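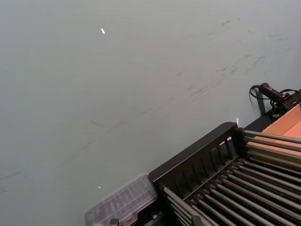
4. Setting up your Welinmont kitchen scale and food diary

Before you weigh so much as a grape, find the scale a home. It wants a hard, flat, level surface, and it is fussier about this than you are. A matte grey-green top with a few scuff marks on it will do perfectly well, as scratches don't bother the sensors. Carpet, tea towels and your lap do.

4.1 First use

1. Pull the plastic tab out of the battery door. If you've already lost the tab, the battery is already running, so carry on.
2. Set the scale down and press Zero. Wait for the display to stop thinking.
3. Put your usual dinner plate on it and press Store. A typical plate weighs 685 grams, a figure you will be pleased not to log as lasagne.
4. Open the Varel app and choose Add Scale. Keep the phone nearby until both of them beep.

Note: If only one of them beeps, repeat step 4. If neither does, check that Bluetooth is on. It usually isn't.

4.2 Setting your daily target

1. Tap Me, then Target.
2. Enter your height, age and current weight. The app can't see you, so its guess is only as good as your candour.
3. Choose a pace. Gentle takes 200 calories off your day. Steady takes off 490 and will make you more interesting to live with.
4. Tap Save. You can change your pace once every 3 days, a limit we brought in after watching what people did on Fridays.

Caution: Do not use Steady if you are pregnant, under 18, or being treated for diabetes or an eating disorder. See your doctor before using any target at all. The scale has no medical training.

4.3 Logging a meal

1. Put the stored plate on the scale and press Plate. The display should read zero.
2. Add one food at a time, pressing Next after each.
3. Weigh the sauce. We know.
4. Press Done before you start eating.

Note: Oil counts as food. So does whatever you ate standing at the fridge, which can be entered by hand under Extras.

If the reading drifts while nothing is on the scale, move it away from fans and open windows, then press Zero again. Wipe it with a damp cloth. It is not dishwasher safe.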